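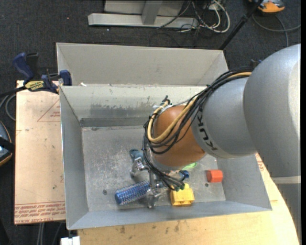
January 2019
By Saron Demissie
Print this page | E-mail this page

4. The open day at Sterkport

We had promised ourselves that the open day would be a proper part of the study and not a holiday from it, and in the end it gave us more to think about than several weeks of quiet work had done. The Kumsa laboratory opens its doors to the town once a year, and by teatime 341 people had signed the visitors' book, among them two classes from the primary school in Trevport and a good many grandparents who had come along with them. We are grateful to every one of them for their patience, as the room is small and the queue went down the stairs.

The task was the same sorting task described in Section 3. The arm reaches down into an open metal bin, takes hold of one of the objects lying there, and moves it across to a second bin. Figure 3 shows the gripper low in the front bin, with the other bin directly behind it. We kept to the objects that the Fisier program had already met in training, the speckled blue cylinder and the yellow block with its notches being the ones that visitors asked for most often, and we did not tidy them between attempts. Whatever way they landed was the way they stayed until the arm came back for them.

Fisier had by then been trained on 3,000 recorded attempts, all made in an empty laboratory with the door shut. On the open day we let it make a further 200 attempts in front of the public, and we wrote down the result of each one on paper as well as in the log, partly out of caution and partly to give the younger children something to tick. It was the paper sheets that showed us where the log had missed an attempt during the change of shift after lunch, and we have used the corrected list throughout the rest of this paper.

Most of the failures were of a kind we knew well. When an object lay close to a wall of the bin, the fingers had little room to come down beside it, and the program would often choose a grip that looked sensible from above but let the object roll away as soon as it was lifted. The cylinder was the worst for this, and also, we noticed, the most popular, with a groan going up whenever it slipped and a very kind round of applause when it was caught at the second try.

What we had not planned for was how much people would want to talk about the cables. In Figure 3 the black cables and the yellowish hose can be seen running along the lettered part of the arm and bending over the orange-brown joint before the black ones drop towards the gripper. To us this is simply what a working arm looks like, but visitor after visitor asked whether the bundle got in the way, and one retired lift engineer stayed for a long and very useful conversation about slack and wear. We had no measurements to offer him. We have since added a note of the wrist angle to every attempt in the log, so that the next set of results may allow us to give a better answer than a shrug.

The other question that came up again and again was whether the arm knew what it was picking up. We tried to answer it plainly: Fisier is given a picture of the bin and returns a place and an angle for the gripper, and it has no names for the things it moves. Several children were disappointed by this and set about naming the objects on its behalf. We return to the matter of labels, in a rather drier form, in Section 5.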